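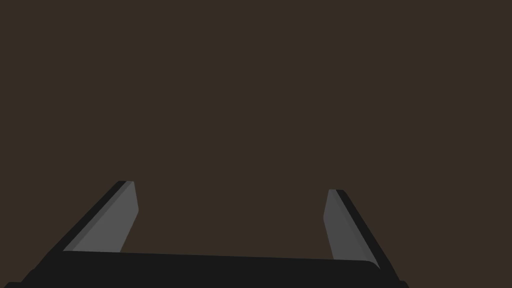
Notebook: Visitor Transport Workshop, Nenville
March 5, 2020
Entered by Sawsan Saliba

Purpose of entry: to record the state of the harbor loop shuttle before the season timetable goes to print, and to set down what remains open between the workshop and the bookings office.

Vehicle 19 returned from the body shop with the rear step rebuilt. The step now sits lower than the original and the driver's mirror shows its full width. Raed Awwad drove the loop with no passengers, out by the Pelodby road and back past the ferry landing. He reports a rattle behind the second row at low speed, which stops above a crawl. The seat bolts on that side were tightened and the rattle remained. The heater duct is the next thing to check. He also notes that the left turn out of the landing is awkward when delivery vans are parked on the corner, and he would prefer that the route go one block farther and turn at the post office.

Odometer at the end of the run was 1,102 since the engine was replaced. The first oil change is set at 2,000. It should be moved forward if the wedding bookings come in as expected, as those trips involve long periods of idling outside the venue.

Timetable. The draft from Hanan Karam allows the same running time in both directions. This does not match what the drivers observe. The outbound leg is slower on account of the hill and the two stops close together near the museum. I have asked that the outbound time be lengthened and the layover at the landing shortened to make up for it. Hanan has agreed in principle but wishes to see a run with passengers first. The museum stop may be dropped on evenings when the building is closed.

Luggage. Passengers arriving by ferry bring more than the rack was built to take. Jirayu Intarasuk proposes taking out the rear bench and fitting a floor-level rack with a strap. I am in favor for the ferry trips and against for the history tour, where every seat is sold. The bench comes out with four bolts, so it may be possible to change it over between duties. Jirayu will time the changeover before we commit to it. If it takes longer than the layover, the proposal is withdrawn.

Radio. The handset in the spare van still cuts out behind the bluff. The Huet antenna was moved from the roof edge to the center line with no improvement. Tried again with the engine off, same result. I consider this a matter of coverage and have stopped work on the set. Drivers are to report in before the bluff and again at the overlook.

Tour script. Maysoun Haddadin has shortened the section on the Lunullow lighthouse so that it ends before the bus reaches the turnout. Previously the driver was still speaking when passengers stood up to leave. The revised pages are in the glove box of each vehicle. Old copies should be removed and recycled.

Open items:
Heater duct, vehicle 19 (Raed)
Passenger run for outbound timing (Hanan, with one of the drivers)
Bench changeover (Jirayu)
Post office turn, to be raised with the town before any change to the printed map
Replacement wiper blades for the spare van, ordered, not yet received

Recent entries
Spare van: brake inspection and new pads
Stop signs for the harbor loop, wording and height
Notes on wheelchair ramp storage
Winter storage of the open-sided tour bus

Contact the workshop office | Copyright 2020 Visitor Transport Workshop, Nenville | Back to top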